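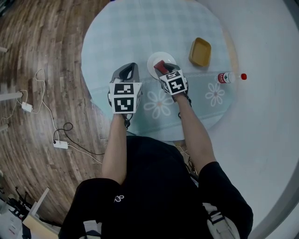 **Speaker notes - "One table, many users": the shared eating area at Dornimstead**

Speaker: Anderson Lopes, Workplace Services, Gashi
Session: afternoon, second slot. Keep questions to the end.

**Opening**

Good afternoon, and thank you to Dallov for the invitation. My subject this afternoon is a small one. It concerns a round table in an open-plan office, what is put on it during the day, and how it is cleared and wiped afterwards. The Dornimstead floor covers 282 square metres and serves 60 members of staff. When the lease was renewed in May, the question of where people should eat was left until last, and the present arrangement grew out of that.

(Pause. Ask for a show of hands: who ate at their desk today?)

**The table and its cover**

The table is dressed with a pale blue checked cloth, with a darker band of white flowers across it. Some colleagues felt that a cloth had no place in an office. Our view is that a covered table is treated as a table for meals, and papers tend to stay off it. The cloth must be smoothed before it is wiped. Lift the plate and the tray first, wipe from the middle towards the edge, and put both back when the cloth is dry.

The plate is plain, round and white. The tray is mustard yellow with raised sides, and small items left over at the end of a meal should go into it. Bottles are a recurring matter. A bottle lying on its side near the edge of a round table will roll, so the house rule asks that all bottles stand upright, caps on, or be taken back to the desk.

(If asked about washing the cloth: it goes out with the Fisis linen collection. Do not go into the contract.)

**The floor beside the table**

I would ask you to give some thought to what lies next to a table as well as what stands on it. We have a brown plank floor, and power strips with their cables rest directly on it, close to where people walk with plates and drinks. This remains our principal open item. The sum of £4,000 has been requested for floor boxes. Until those are fitted, cables are to be gathered towards the wall before meals begin - a short task, and one that is easily forgotten.

**Light and walls**

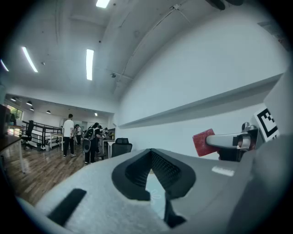 The ceiling is white, with exposed beams, and the light comes mainly from fluorescent tubes. Further in, where the ceiling drops, small pendant lamps have been hung. Staff have told us they like the lower part of the room better for conversation and the brighter part better for work. We have made no attempt to alter this. For cleaning, strong overhead light is a help, as marks on a pale cloth show clearly under it.

The wall has been left plain and white. A long, shallow ledge runs along it. It is included in the weekly wipe-down, and nothing is to be stored on it, cups included.

(Slow down here. The ledge usually draws a question from facilities staff. Take it briefly and move on.)

**The routine**

Clearing takes 3 minutes when it is done straight after the meal.

1. Bottles upright or removed.
2. Small items into the tray.
3. Plate and tray lifted, cloth wiped, both returned.
4. Cables checked. 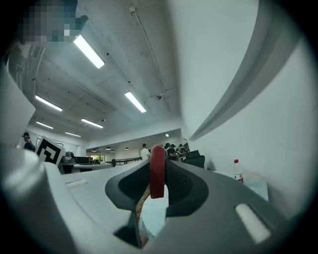 The overhead fittings are on the same rota as the ledge, though at longer intervals. Concrete ceilings with open beams gather dust on every upper surface, and that dust will in time reach the table. We therefore ask the contractor to work from the ceiling down and to leave the tablecloth until last. On the day of a ceiling clean, the cloth is taken off altogether and the table is closed for meals.

**Closing remarks**

Thank Dallov again. Copies of the one-page routine are on the side table by the door. Comments on the wording may be sent to Workplace Services before the next review of the rota.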